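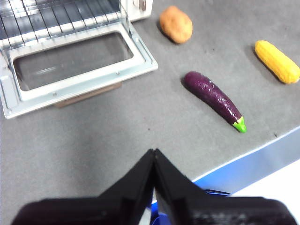 The Oven Problem

August 2023

Efren Lagman bought his first servo motor when he was still working nights at a bakery in Skirport. He did not know what he would do with it. Six years later he has a key to the shared workshop on Bezerra Street, a shelf with his name on it, and a robot arm which he calls Prendum.

The idea is simple to say. Prendum should open a toaster oven, put a vegetable on the rack and close the door again. Efren practises with toy vegetables, a potato, a corn cob and an eggplant, and for a long time I thought this was the funny part of the story. He does not find it funny. "The eggplant is the worst one," he told me. "It is smooth and it is curved. If the fingers close a little too high, it turns and goes away."

The fingers are black and end in a point, so that when they are closed they look like the roof of a small house. Efren printed 38 pairs before he was satisfied with the shape. The early ones are in a paint tin under the bench, and he let me take one home. It has a flat tip, and he says it could hold a potato very well but could not get behind the oven door.

The door is the part he talks about most. It folds down, and the handle moves along an arc while it opens. A person follows this arc without thinking. Prendum in the beginning pulled in a straight line, and the whole oven came with it across the table. In March he changed the program so the wrist gives way a little when it feels resistance. After this the oven stayed in its place, more or less.

I asked about the cost. Most of the joints came from a closed packaging plant, Stirkard, which sold its old parts by the box. Efren paid 70 dollars for a box and used perhaps half of it. The small camera at the wrist was a gift from another member, who wanted in exchange a lesson in sourdough.

On the evening of my visit he was trying for 100 attempts with the eggplant. He writes each one in a school notebook, with a tick or a short comment. "Slipped left." "Good, but slow." "Hit the door." We stopped for soup at around attempt 40, and then he went back to the bench and I held the notebook for him.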